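Eynon block cell: setup and care

Welcome, and thank you for looking after Eynon while you have it! These notes go with the 1408 episodes recorded at Gramside, and they should help you keep your own cell close to ours.

The maple board sits on the blue perforated plate, with a bolt at each front corner. Snug those up before a long run - a board that creeps even a little will spoil your calibration. We use eight blocks in four colors, and any that tip over mid-episode stay as they lie.
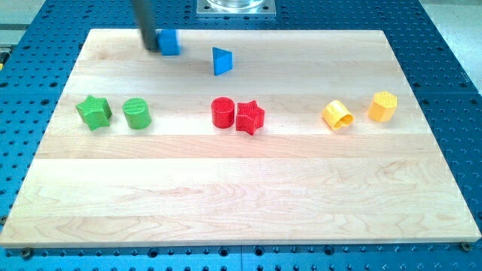

Regular care

Wipe the board with a dry cloth every 200 episodes and check the arm's cable while you're there. Spare blocks print happily overnight. Questions go to Nerys Cadwaladr or Hok-lam Yen.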